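Filed under: Projects / Data / Home & Living

# Flolleck – a little dataset of small-space storage listings

G'day, and thanks for stopping by! Flolleck is a plain CSV of second-hand listings for small household storage – key racks, mug stands, jewellery holders, spice shelves, that whole family of objects. I started it when I moved into a flat with one cupboard and got a bit obsessed with what people were asking for used organisers (my partner would say very obsessed).

Marlies Wieser did the colour labels and most of the spelling fixes, and she's far more patient than I am.

## What's in it

Each row is one listing. There are 7 columns:

- `id` – just a running number
- `kind` – rack, shelf, tray, hook rail, box or other
- `colour` – main colour as we judged it
- `material` – whatever the seller wrote, tidied up
- `price` – asking price in dollars, no cents
- `suburb_code` – a made-up code, so you can group by area without knowing the area
- `notes` – free text, often blank, sometimes a rant

Things that are two kinds at once gave us grief. A rack with a tray built into it goes under `rack`, and the word "tray" goes in `notes`. We went back and forth on this for most of May and I still reckon there's a case for a separate category.

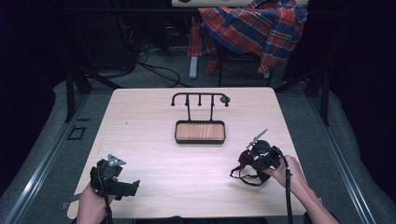

## Getting started

Grab the folder and open `flolleck.csv` in whatever you like. Spreadsheets are fine! If you're using a script, read it as UTF-8 or the fractions in the notes will go funny. There's also `flolleck_mini.csv`, which has 50 rows and is handy for testing.

The tidying scripts live in `clotach/`. Run them in filename order. The one called `ji.py` only merges duplicate listings, so skip it if you want the relisted items kept separate – I do, most of the time.

## Known problems

- "Timber" and "wood" are merged, but "bamboo" isn't.
- Prices over 50 dollars got dropped in the first version and I've only put some of them back.
- Grey and silver are a mess. Marlies and I disagreed on 10 of them and left those cells empty.
- Free items have a price of 0, and so do 3 rows where the seller wanted a swap (one was after lemons).

## Using it

Go for your life, just mention Flolleck somewhere if you publish anything. The older version was called Lavmont and has different column names, so please don't mix the two. If you find a mistake, open an issue with the row `id` and what you think it should say. I usually get to them in the evening, after 7.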